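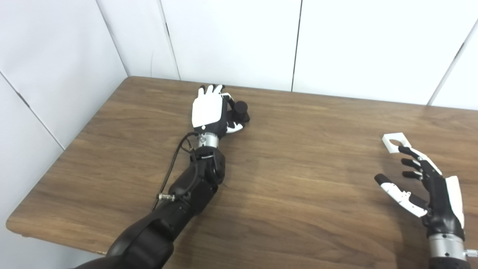 3.2 The table and its place in the room

We spent a good deal longer choosing a table than we had planned to, and we would like to say a little about why. Much of the earlier work on household surfaces treats the tabletop as a plain flat area and moves on, but the households we visited in Zaltbridge talked about their tables with real affection — where they stood, which corner people bumped into, how the light fell on them in the afternoon. So we settled on wood with a visible grain and a rounded corner, and we pushed it up against two white paneled walls, the way so many people with small kitchens do.

Pushing a table into a corner changes how it gets used. Of the 113 households that filled in the Wedutus questionnaire, 60 kept their main table against at least one wall, and many of them told us that the far side slowly becomes a place for things that are put down and then forgotten. The middle stays clear for whatever is going on at the moment. We found this division so steady from home to home that we kept it as our starting point for everything in Section 4.

Small upright objects deserve a word of their own. A thing with a flat base and a tall, narrow top is easy to spot and easy to set down, and it tends to be left nearer the middle than a bowl or a plate would be (Figure 2).

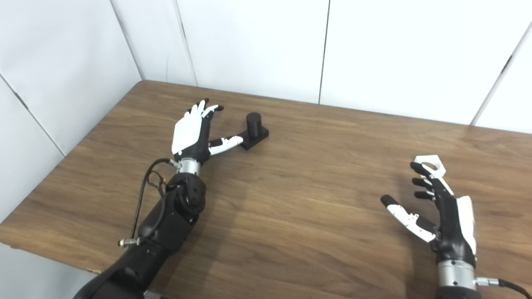 Figure 2. A black upright object on a flat, squarish base, standing on the wooden table.

Dvořáček, reading an early draft, objected that a table in a corner is really two tables, a near one and a far one, and that we ought to report them separately. We have done so in the Wulel tables at the end of the paper, and we are grateful for the push.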